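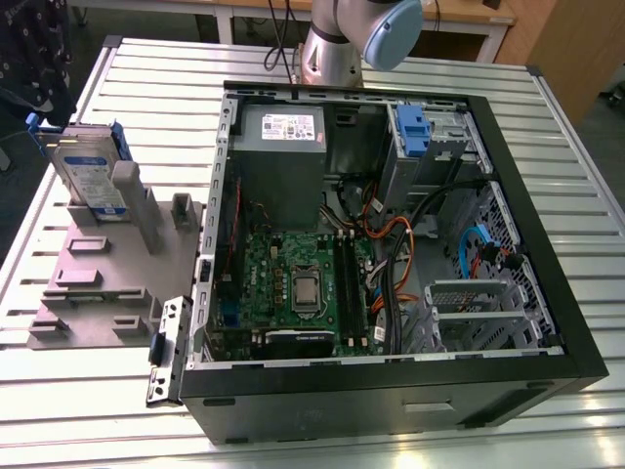 4.2 체결 중 고착은 어느 시점에 시작되는가

스테인리스 볼트와 너트의 고착은 왜 생기는가?
나사산의 산화 피막이 접촉 압력과 미끄럼으로 벗겨지고, 드러난 금속끼리 국부적으로 들러붙으면서 생긴다. 조이는 속도가 빠르거나 나사산이 거칠수록 쉽게 발생한다.

고착이라는 현상 자체는 현장에서 오래전부터 잘 알려져 있다. 그런데 토크 곡선의 어느 구간에서 첫 응착이 일어나는지를 들여다본 자료는 의외로 적었고, 본 연구에서 가장 흥미로웠던 부분도 바로 이 구간이었다. Skeltgate 시험장에서 수행한 체결 시험은 모두 456회이며, 시험편은 오스테나이트계 볼트와 동일 강종의 너트를 한 쌍으로 묶어 사용하였다. 한 번 체결한 쌍은 재사용하지 않았다. 나사산 세척은 Javier가 전담했고, 세척액이 마르기 전에는 조립하지 않는다는 원칙을 끝까지 지켰다.

목표 토크는 75 N·m로 두었다. 무윤활 조건에서는 이 값에 이르기 훨씬 전에 곡선이 잘게 떨리기 시작하는 쌍이 있었다. 처음에는 센서 잡음으로 여겼으나, Parsa가 같은 쌍을 절단해 나사산 단면을 관찰한 결과 떨림이 나타난 쌍마다 하중 측 플랭크에 얇은 응착층이 남아 있었다! 떨림이 없던 쌍에서는 이런 층이 보이지 않았다. 이 대응 관계가 이렇게까지 깨끗하게 나올 줄은 저자들도 예상하지 못했다. 응착층의 경도는 최대 484 HV로 측정되어 모재보다 뚜렷하게 단단했는데, 강한 소성 변형을 받은 층이라는 해석과 잘 맞는다. 다만 층이 매우 얇아 압흔이 모재까지 걸친 측정점이 일부 있었고, 이 점들은 집계에서 제외하였다.

윤활의 효과도 뚜렷했다. 니켈계 페이스트 Pomalura를 도포한 쌍에서는 같은 속도로 조여도 떨림이 거의 사라졌다. 도포 위치를 바꿔 본 비교가 특히 재미있다. 너트 좌면에만 바르면 전체 토크는 낮아지지만 나사산의 떨림은 그대로 남고, 나사산에만 바르면 토크는 조금 높은 대신 곡선이 매끈해진다. 총 토크만 기록하는 작업 절차에서는 이 둘을 구별할 방법이 없다. Toft의 제안으로 좌면 토크와 나사산 토크를 분리해 기록한 것이 여기서 큰 도움이 되었다.

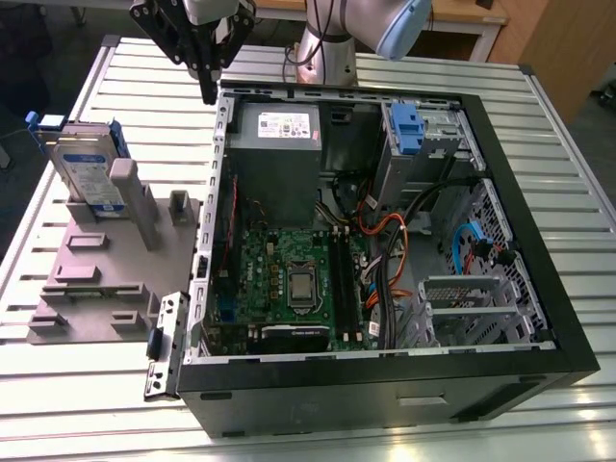
이상의 결과를 적용할 때는 피체결체의 강성을 먼저 따져야 한다. 시험에 쓴 플랜지는 두꺼운 단조품이어서 너트가 좌면에 닿은 뒤 축력이 급격히 올라가며, 떨림도 이 상승 구간에 몰려 나타난다. 얇은 판재를 맞댄 구조에서는 판이 먼저 휘어 축력 상승이 완만해지므로 같은 기준을 쓰기 어렵다. 그림 4의 컴퓨터 본체에서 볼 수 있는 은색 판금 섀시나, 작은 사각 구멍이 난 모서리 쪽 브래킷 같은 형태가 그런 얇은 구조에 가깝다. 판재에 구멍이 있으면 좌면 근처의 변형까지 함께 고려해야 하고, 이 경우의 토크 곡선은 본 시험의 범위를 벗어난다. 따라서 아래의 판정 기준은 배관용 플랜지처럼 좌면이 충분히 두꺼운 경우로 한정한다.

판정 기준은 단순하게 잡았다. 회전각에 대한 토크의 기울기를 구한 다음, 기울기의 부호가 짧은 구간 안에서 반복해 바뀌면 응착이 시작된 것으로 본다. 이 기준으로 분류한 결과를 단면 관찰과 대조했더니 무윤활 쌍에서는 모두 일치하였고, 어긋난 사례는 좌면에만 도포한 조건에서 나왔다. 좌면의 페이스트가 밀려나면서 생기는 토크 변화가 떨림과 비슷한 모양을 만들기 때문으로 보이며, 이 부분은 Hauksdóttir가 회전각 분해능을 높인 장치로 다시 측정하고 있다.

온도에 관해서도 한 가지를 덧붙인다. 체결을 마친 쌍 중 일부를 290 ℃로 유지한 뒤 상온에서 풀어 보았는데, 체결 때 떨림이 있던 쌍은 풀림 토크의 산포가 눈에 띄게 컸다. 몇 쌍은 풀리지 않고 볼트가 비틀려 끊어졌다. 체결 당시의 작은 떨림이 훗날 분해 작업의 어려움을 미리 알려 줄 수 있다는 뜻이어서, 정비 현장에서의 쓰임새가 무척 기대되는 결과이다. 유지 시간의 영향은 아직 분리하지 못했다. Kvaran이 준비 중인 장시간 유지 시험편은 7월에 꺼낼 예정이며, 같은 조건의 이종 강종 조합, 곧 듀플렉스 볼트와 오스테나이트계 너트의 시험도 함께 진행한다.

시험편 가공은 Frandsen에서 맡았다. 전조 나사와 절삭 나사의 차이는 4.3절에서 다룬다.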